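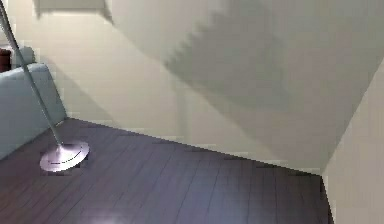
**Irkeo Releases Bunen Planning Software for Household Robots**

Irkeo today announced the release of Bunen, a software package that plans routes and object searches for mobile robots working indoors. It is available in May to holders of a Storix license.

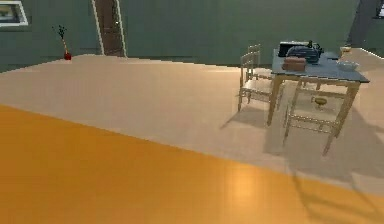

Bunen combines a room-level map with a task planner, so that a request naming an object and a destination is turned into a sequence of stops. The release includes 300 simulated household tasks and 20 apartment layouts.

"Developers can test a change to the planner in simulation before a robot is involved," said Mathis Aubert, director of software at Irkeo.
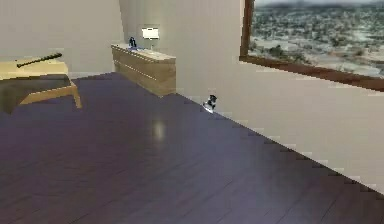 ## Availability

Existing Kwofie customers may import their maps without conversion. Technical documentation is provided with each license.

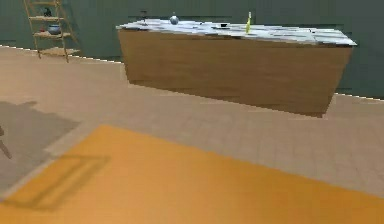

*Simulated kitchen area with island, ladder-style shelf and orange rug. Credit: Irkeo*

Media inquiries: Irkeo Press Office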